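Projectors > How-To > Maintenance

How to Clean Your Projector's Air Filter (and Reset the Filter Timer)

Last updated: Jun 13, 2022

If your projector has started sounding like a hair dryer, or it keeps shutting itself off halfway through a movie, check the air filter before you spend money on anything else. I ignored mine for way too long.
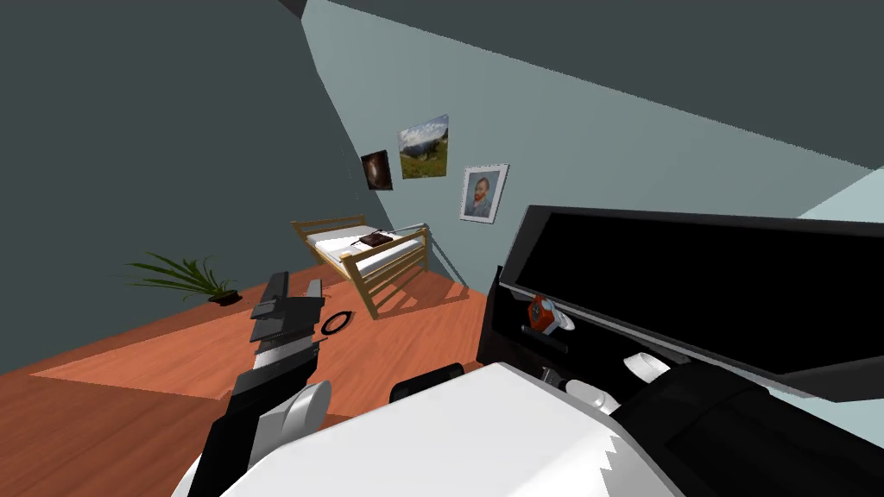 My projector is a Ziltik that hangs from the ceiling in the den, and when I finally opened the menu it said 2,956 hours. The manual wants the filter cleaned every 900. Oops! So I've gotten pretty quick at this since then, and it takes me less time than finding the step stool.

What you'll need: a soft brush (a clean makeup brush is great), a vacuum with a small nozzle, a dry lint-free cloth, and maybe a Phillips screwdriver. Some models have a snap-on cover and some have one little screw.

1. Turn the projector off with the remote and let the fan run until it stops by itself. Don't yank the plug while it's still blowing. Once it's quiet, unplug it and leave it alone for half an hour.

2. Find the filter cover. On mine it's on the left side, next to the air intake. On my old Gusitz it was underneath, so I had to take the whole thing off the mount (two people for that, please).

3. Slide or unscrew the cover and pull the filter out slowly. If it's packed with dust, hold a paper towel under it -- you do not want that stuff on the couch.

4. Vacuum the filter on the lowest setting, front side first, then the back. Keep the nozzle a little way off the foam so you don't tear it. Go over the corners with the brush.

5. Don't wash it unless your manual says you can. Malte Ostermann wrote to me last August after rinsing his under the faucet, and the foam came apart in his hands. A new one from Rätsep fixed him up.

6. Wipe the vent slots with the dry cloth. Skip the canned air here -- it just pushes the dust farther in toward the lens.

7. Put the filter back the same way around, close the cover until it clicks, and plug everything in.

Now reset the timer, which is the step I always forget. On the Ziltik it's Menu, then Service, then Filter Hours, then hold OK for 2 seconds. The number should drop to zero. Make sure you don't pick Lamp Hours by mistake! They're right next to each other, and if you clear that one you won't know when the bulb is due.

If the warning light comes back right away, the cover probably isn't seated. Take it off and try again. If the filter still looks gray after vacuuming, or the foam has gone crumbly, get a new one. Lempi Laaksonen asked me if the thicker Fultulance filters fit the older Ziltik models. They do fit, but the cover is really snug, so press on both ends.

I clean mine every 1,000 hours now, give or take a movie night, and a bit sooner when the dog is shedding.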